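I gave up my gym membership in October and took up swimming, and I want to get some of this down before I forget what it was like to be properly bad at it.

I should say I could already swim, in the sense that if you pushed me off a boat I'd have made it to the side of something. Head up, neck like a tortoise, breaststroke legs doing one thing on the left and something else on the right. I learned at school, got the badge, and then did nothing with it for the best part of my adult life apart from bobbing about on holiday. The plan was front crawl. Proper front crawl, face in the water, the sort where people look as if they could go on all afternoon.

Our nearest pool is the one at Prultthorpe, up past the garden centre. It's 25 metres, a bit tired, and the showers have a push button that gives you just long enough to get shampoo in your eyes. I love it now. I didn't love it the first evening, when I got in the medium lane (pride), did one length of crawl and had to hang on to the end with my chest going like a washing machine while a lady of at least seventy-five turned round in front of me and set off again without so much as a splash.

One length! I'd been going to the gym for years. I could do half an hour on the cross trainer and read the subtitles on the telly at the same time. None of it came with me into the water.

So I moved to the slow lane, and that was the best decision I made all winter. The slow lane is lovely. People stop and chat at the shallow end about their hips and what's wrong with the car park. If you need to stand up halfway down, you stand up. I did breaststroke down and crawl back for the first few weeks, and told myself that was a training plan.

Breathing was the whole trouble. I was holding my breath while my face was under, then trying to blow out and suck in during the tiny bit of time my mouth was above the surface, which can't be done. I'd read this online, and I'd nodded at it, and I carried on holding my breath regardless. What sorted it was standing in the shallow end, hands on the rail, humming. You put your face in and hum, and the air has to come out through your nose whether you like it or not. I felt a complete wally. I did it for the first ten minutes of every swim until one evening I realised I'd been humming my way up the lane without having decided to, and I'd got to the other end, and I wasn't dying.

After that it came on quite quickly — two lengths, then 4, then a whole miserable fortnight stuck at 4, then 100 metres turned into 200 in one go on a night when I'd nearly stayed home with a baked potato.

I'm going to say a bit about kit now, as I spent far too much on the wrong things.

Goggles first. I bought a pair of Dotano ones with mirrored lenses, which were gorgeous, and which let in water on the left side from the very first push-off. I tightened them. They let in water and also gave me a headache. I had two red rings round my eyes at work the next morning and got asked if I'd been crying. The pair I wear now are Kuusk, the plain blue ones from the bottom of the rack, and they cost less than half as much. The trick is to press them to your face in the shop without the strap on. If they stick for a second or two, they fit. If they drop straight off, put them back, however nice the lenses are.
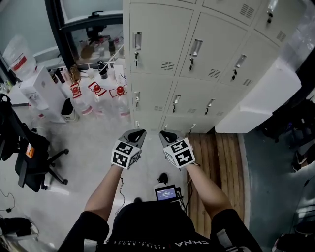 Swimming hats I have less to say about. Silicone is kinder to your hair than latex, and a sprinkle of talc inside stops it gluing itself together in your bag. I have a big head and I've stopped pretending otherwise, so I buy the ones for long hair even though mine is short.

I also bought a pull buoy (the foam thing you hold between your thighs) and some hand paddles. The pull buoy is brilliant. It holds your legs up so you can think about your arms, and for a few lengths you feel like an otter. The paddles made my shoulders ache and I've given them up for now. Fins I haven't tried. There's a man in the medium lane who wears them and I've seen the wave he makes.

The other thing I got wrong was speed. I thought I was getting out of breath because I was unfit, so I tried to push through it, so I went faster, so I got more out of breath. What I needed was to slow right down, to the point where it felt a bit silly. I count now — one, two, three, breathe — and if I can't keep the count gentle, I'm going too fast. My kick used to be furious too. I'd been kicking from the knees, as if I was trying to get a pair of wet jeans off, and it was using up all my puff and moving me about as far as a dropped towel. Long legs, floppy ankles, small kicks. I still lose it when I'm tired, and I can hear it when it happens because it gets splashy back there.

Breathing to both sides I haven't cracked. To the right I'm fine. To the left I get half a mouthful of pool, every time, and I come up coughing, and somebody's nan asks if I'm all right. I do two lengths of it at the end of each session as a sort of penance.

I ought to mention food, because swimming makes me hungry like nothing else ever has. I come out at eight in the evening ready to eat the furniture. For a while I was getting chips on the way home, and then I worked out I was having chips three times a week. I keep a banana and a cheese roll in the car now and eat them with the heater on before I've even got my seatbelt done up. I still have chips sometimes. They taste better after swimming than at any other point in the week and I'm not prepared to live without that.

And hair, if you colour yours: wet it thoroughly under the shower before you get in, and put a bit of cheap conditioner through it. Mine went a funny brassy shade before I learned that one.

What's next is the lake at Plemutton. They open it to swimmers once the water warms up, and there's a marked loop with buoys, and a hut that does tea. I went for a walk round it a few weeks back to see how I felt. I felt fine about the tea. The water was the colour of the tea. I've been told that you can't see your own hands in there, and I'm trying not to think about what that does to a person who has only just got used to seeing the black line on the bottom. You need a bright float that you tow behind you, and a wetsuit for the early part of the season unless you're made of sterner stuff than I am. I tried one on in the shop and it took me so long to get out of it that the assistant knocked.

I've got 5 weeks before the first open session. Between now and then I want to be able to swim 400 metres without stopping, and I want to practise looking where I'm going, which means lifting your eyes just above the water every few strokes like a crocodile. I tried that at Prultthorpe last time I went. I got a clear view of the clock, swallowed some water and swam into the lane rope.

If you've done Plemutton, please leave me a comment about the weed. I've heard there's weed by the far buoy and I'd like to know how much, and whether it touches you.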